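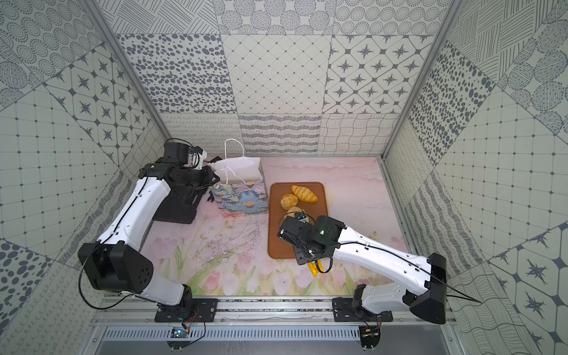 Azulejos y tulipanes.

La noche que Kerkus tocó en el Bañez yo estaba en la puerta con una caja de puros llena de monedas y un sello de tinta que ya no marcaba. Ponía el sello igual, porque la gente estira la mano y algo hay que hacerle. El que salía a fumar y volvía a entrar me enseñaba una muñeca limpia y yo decía que sí, que pasara, qué iba a decir.

El concierto lo organizábamos Felicidad Ambrosio y yo. Bueno, lo organizaba ella, yo llevaba los carteles y discutía. Habíamos vendido 48 entradas y en el Bañez, con las mesas recogidas, caben 63 si nadie trae abrigo. Era marzo, así que todos traían abrigo. Los fuimos apilando encima del congelador de los helados hasta que aquello parecía un animal dormido.

Los teloneros se llamaban Pretomon y eran dos hermanos que no se miraban. Uno tocaba el acordeón y el otro una guitarra a la que le faltaba una cuerda, y cuando le pregunté si quería que buscáramos una me dijo que no, que las canciones ya estaban hechas con cinco. Me cayó bien enseguida. Hicieron la prueba de sonido en cuatro minutos, se comieron un bocadillo cada uno en una punta de la barra y se sentaron a esperar.

De Kerkus, en cambio, no sabíamos nada. Tenían que haber llegado a media tarde desde Brenolholm, que está al otro lado del puerto de montaña, y la última noticia era un mensaje que decía «parados, luego cuento». ¡Luego cuento! Felicidad lo leyó tres veces en voz alta, cada vez con un acento distinto, y después se metió en el almacén a llamar por teléfono, que es el único sitio del Bañez donde no hay cobertura. Yo creo que lo hizo a propósito.

Abrimos puertas. Qué remedio. La gente entraba contenta y me preguntaba a qué hora salían, y yo contestaba que enseguida, con una cara que mi madre habría calado desde la otra acera. Había una pareja que venía en autobús solo para verlos (me lo contaron dos veces, con el horario de vuelta incluido) y un señor con el primer disco en vinilo debajo del brazo, para que se lo firmaran.

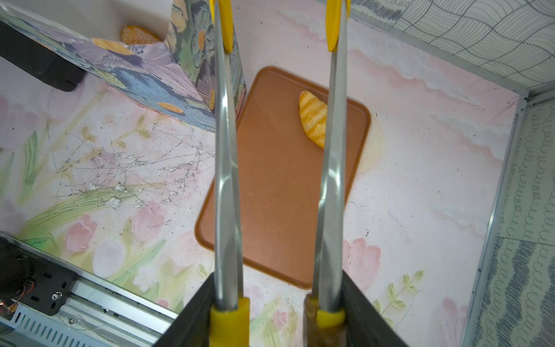
Total, que a las nueve y pico subí yo al escenario, que es una tarima de dos palmos, y presenté a Pretomon como si ese hubiera sido el plan desde el principio. Empezaron flojito. El del acordeón tocaba con los ojos cerrados y el de la guitarra miraba el enchufe. La segunda canción ya era otra cosa, y en la tercera, una que iba de un barco que se llevan al desguace, dejaron de oírse los vasos. Yo estaba al lado de la caja de puros y se me olvidó cobrar a dos que entraron.

Tenían repertorio para media hora. A los veinticinco minutos Felicidad salió del almacén y me hizo una seña con la mano, girándola en el aire, que entre nosotros quiere decir «alarga». Fui agachado por el lateral, como si agachándome no me viera nadie, y le dije al de la guitarra que si tenían más. Me dijo que no. Le dije que si podían repetir alguna. Miró a su hermano, creo que por primera vez en toda la noche, y el hermano, sin abrir los ojos, dijo: la de padre.

No sé cómo contar la de padre. Era larga, eso seguro. Tenía una parte en la que no cantaban y solo se oía el fuelle, abriéndose y cerrándose sin nota ninguna, y luego entraban los dos a la vez, y se notaba que hacía mucho que no la tocaban, porque se esperaban el uno al otro en cada frase. El señor del vinilo se sentó en el suelo. Yo tuve que ponerme a contar monedas, y conté la misma pila varias veces y siempre me salía otra cosa.

Cuando acabaron hubo un silencio raro y después un jaleo tremendo, con patadas en el suelo y todo. Y justo entonces, por la puerta de la calle, entraron los cuatro de Kerkus con los amplificadores a cuestas, helados, pidiendo perdón a todo el mundo. La gente creyó que era parte del espectáculo y los aplaudió también.

Tocaron bien, claro. Tocaron una hora larga, firmaron el vinilo, y la pareja del autobús perdió el autobús. Los de Pretomon ya se habían ido. Quise pagarles y ni en la calle estaban, solo el hueco de la furgoneta en la acera mojada.

Recogimos tarde. Quedaba un abrigo encima del congelador, uno gris, de hombre, y en el bolsillo encontré una cuerda de guitarra sin estrenar, enrollada en su sobre. 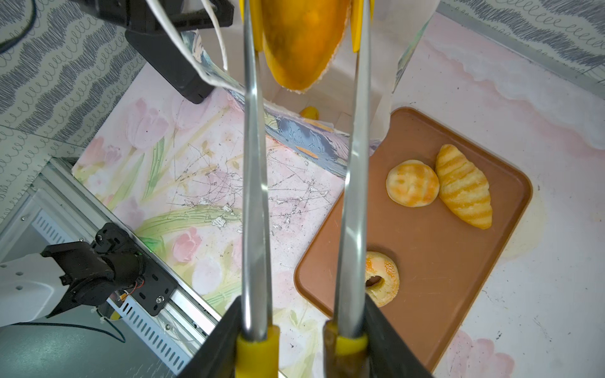 Felicidad dijo que ni se me ocurriera llamarles, que si la llevaba en el bolsillo y no la ponía, por algo sería. Que el abrigo se lo mandaba ella por correo, con el dinero dentro del forro, y que la cuerda volviera tal cual. Luego me preguntó cuánto habíamos hecho en taquilla y le dije una cifra, y me miró, y volvió a preguntármelo.

Faltaban 15 euros. Los puse yo, y apagué la luz del escenario, y salimos por la puerta de atrás hablando de a quién traer la próxima vez.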